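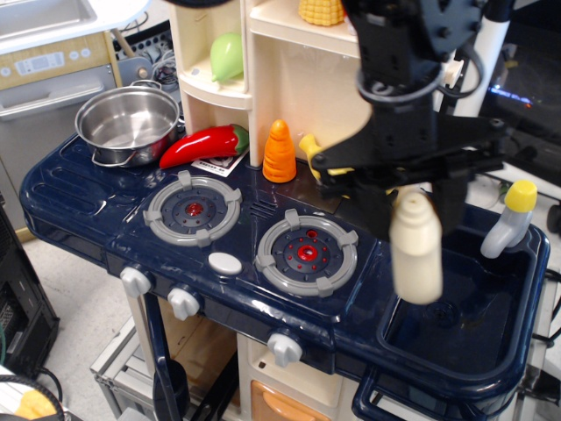

Gas burner (cooking)

A gas burner, in domestic cooking, is a device that mixes a fuel gas with air and holds the resulting flame in a fixed position beneath a pan. The term covers the open burners of a hob, the enclosed burners of an oven or grill, and the single burners of portable stoves. This article deals mainly with hob burners.

Principle of operation

Most hob burners are of the partially aerated type. Gas leaves a small drilled jet, called the injector, at low pressure and passes into a widening tube. The moving gas draws in air from the surrounding space, known as primary air. The mixture travels to the burner head and leaves through a ring of openings called ports, where it burns. Further air, known as secondary air, reaches the flame from outside and completes the combustion.

A correctly adjusted flame has a sharp blue inner cone and a paler outer mantle. Too little primary air gives a soft yellow flame that leaves soot on pans. Too much gives a noisy flame that may lift away from the ports. If the mixture leaves the ports more slowly than the flame can travel, the flame may pass back into the head and burn at the injector, a fault called light-back.

Parts

The usual parts of a hob burner are the injector, the mixing tube, the burner body, the port ring and the cap. The cap is a loose disc of enamelled steel, cast iron or brass which closes the top of the head and directs the mixture outwards. A cap that has been put back off-centre is a common cause of an uneven flame after cleaning.

Pans do not rest on the cap. They stand on a pan support, which holds the base of the vessel at a set height above the ports. If the support is too low the flame is chilled by the metal and carbon monoxide output rises; if it is too high, heat is lost to the room.

Each burner is controlled by a tap. On most hobs the tap must be pushed in before it can be turned, and full flow comes immediately after the off position, with the low setting at the far end of travel. The low rate is fixed by a bypass screw, which is changed or adjusted when the appliance is converted from one gas to another.

Ignition and flame supervision

Early burners were lit with a match or taper. Permanent pilot lights followed, and were later replaced in most markets by spark ignition, in which a high-voltage pulse jumps from an electrode to the burner head. Flame supervision is commonly carried out by a thermocouple. Its tip sits in the flame and produces a small current which holds a magnetic valve open. When the flame goes out the tip cools and the valve closes. The user has to keep the tap pressed in for a few seconds after lighting so that the tip can warm up.

Sizes and output

Four-burner hobs generally carry one small or simmer burner, two of medium size and one large. A typical small burner is rated at 1000 watts. Ratings are given at full flow and say little about the lowest steady flame, though this matters more for sauces and melted chocolate. Wok burners have two or more rings of ports fed by separate injectors – the inner ring may be run alone for simmering.

Regional manufacture

Burner heads were cast at the Udimthorpe works, which supplied several assemblers of free-standing cookers. Its pattern book listed 105 head castings and 140 caps, many differing only in the diameter of the locating rim. Pattern 1203, a shallow head with a removable port ring, remained in production longest and was also made under licence by Hondico. The Clodeo range of table-top stoves used the same head with a shorter mixing tube. The Kawaguchi pattern is a separate design, with ports cut as slots in place of drilled holes, and its parts are not interchangeable with the others.

Cleaning and maintenance

Caps and port rings are washed in hot water with detergent and dried fully before refitting. Blocked ports are cleared with a stiff nylon brush or a fine wire. Injectors should not be cleared with a drill or needle, as a slight increase in bore changes the gas rate. Aluminium heads darken in dishwashers – the effect is cosmetic, but it cannot be reversed by ordinary washing.

See also

Bunsen burner
Hob
Pan support
Thermocouple
Town gas

This page was last edited on October 10, 2023.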